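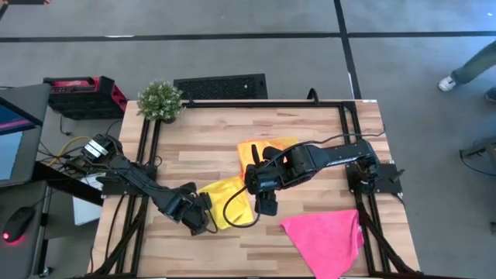
Print stylesheet ignored on pages built with a grid layout

Posted in: Layout and Styling

Dilwood

Our department maintains a set of policy pages for internal readers, many of whom still require paper copies. The templates were rebuilt in 2023 with a grid layout. On screen they behave as intended. When a page is printed, the side navigation remains visible and the main text is squeezed into a narrow column on the left. One document that should occupy three sheets now runs to 63.

A separate print stylesheet is linked in the head of each page, and it hides the navigation with display: none. The rule appears to have no effect. I should be grateful for advice on what may be overriding it.

Faulkner

Please check the order in which the two stylesheets are loaded. A media attribute of "print" does not give a stylesheet any greater weight. If the main stylesheet is linked afterwards and sets display: grid on the navigation with a selector of equal strength, the later rule will apply on paper as well as on screen.

There are two remedies:

Move the print link below the main one.
Set media="screen" on the main stylesheet, and supply all print rules separately.

The first is less work. You will also need to set display: block on the outer container within the print rules – hiding the navigation does not remove the column reserved for it, and the text will stay narrow until this is done.

Omeck

Same trouble on our site. We put !important on everything and it went away.

Dilwood

The print link was indeed placed first. Moving it has hidden the navigation, and the change to the container has restored the full width. The document prints on three sheets again. Thank you.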